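Report on the Class Visit to Endusance

Submitted by Aranka Sárközi
Introduction to Robotics, course project 4

Purpose of the visit

Our class went to the open day at Endusance in March. The course asks each student to attend one demonstration outside school and write up what was shown, how it was explained, and what could be used in our own projects. I chose the session on teaching robots to handle household objects. Csenge Rácz from the training group led it. It started at 9 in the morning and lasted 74 minutes, including questions.

What we were shown

The session covered hand-held grippers. A person holds one in each hand and does an ordinary chore with them, and the recordings are later used to train a robot arm. The jaws are black with blue textured pads on them, and they turn on metal pins. There is no arm or motorized base to set up, so the work can be done in a normal room.

The task for our group was packing. Small things lie on a bed next to an open cardboard box, and the person has to put them in the box using only the grippers. The items included a pair of mismatched socks (one pink and fuzzy, one white with paw prints), a lipstick, a hair tie, a round tin and a blister package.

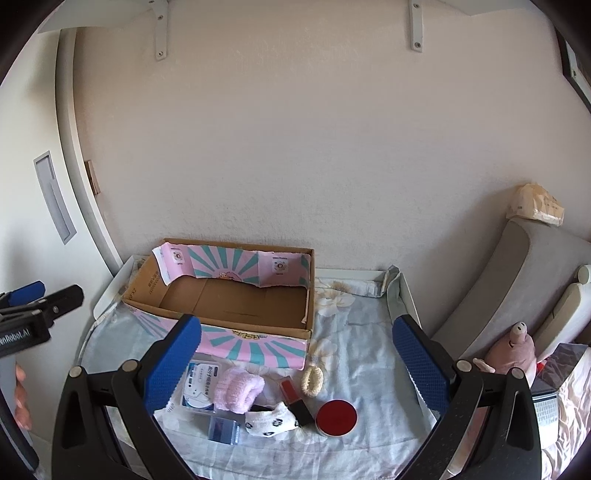
Ms. Rácz explained that the order is left up to the person doing the task. Some people start with the soft items and some with the hard ones, and the group wants both kinds of recordings. A full set for one task is 40 recordings. If an item is dropped, the recording is kept and marked, and the person picks the item up and goes on.

Trying it ourselves

Each student had one turn. I found the socks easy to grab but hard to let go of in the right place. The tin was the opposite. It slid out of the jaws twice before I learned to come at it from the sides. Using both hands together took more practice than I expected, and I kept bumping one gripper into the other.

Questions from the class

One student asked if the robot copies the movements exactly. The answer was no. The program called Firkum looks for what many recordings have in common. Another student asked about fabric, and Ms. Rácz said cloth is still the hardest material for them, as its shape changes every time it is touched.

Use in our project

My group is building a small sorting arm named Gosex. We had planned smooth plastic fingertips. After the visit we decided to test textured pads first, using the same tin and sock test I tried at the open day. The results will go in the next report.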